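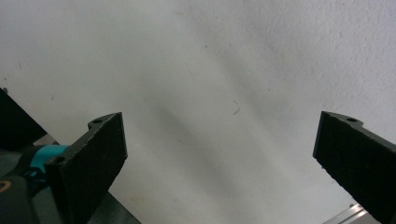

Mur blanc cassé du local, état avant travaux.

Compte rendu de la réunion de janvier
Association Skilus

Début à 18 h 30. Présidence de séance : Luuk Boersma.

1. Murs
Le mur présente de fines mouchetures, des éraflures et quelques petits points sombres. Lessivage, puis deux couches de peinture mate, même teinte. Le devis de Mustach s'élève à 1 081 euros, fournitures comprises. Celui d'Upadhyay dépasse les 3 000 euros, mais inclut le plafond. Devis Mustach retenu, 2 abstentions. Le plafond est reporté au prochain budget.

2. Petit matériel
Bâches, rouleaux et ruban de masquage : 200 euros votés. Luuk Boersma passe la commande.

3. Repas de février
Grillalura demande 323 euros pour la location du barbecue. Accord, sous réserve que la livraison soit comprise.

4. Divers
La clé de la réserve manque toujours. Un double sera fait.
Les chaises seront sorties la veille de la peinture.

Séance levée à 19 h 45.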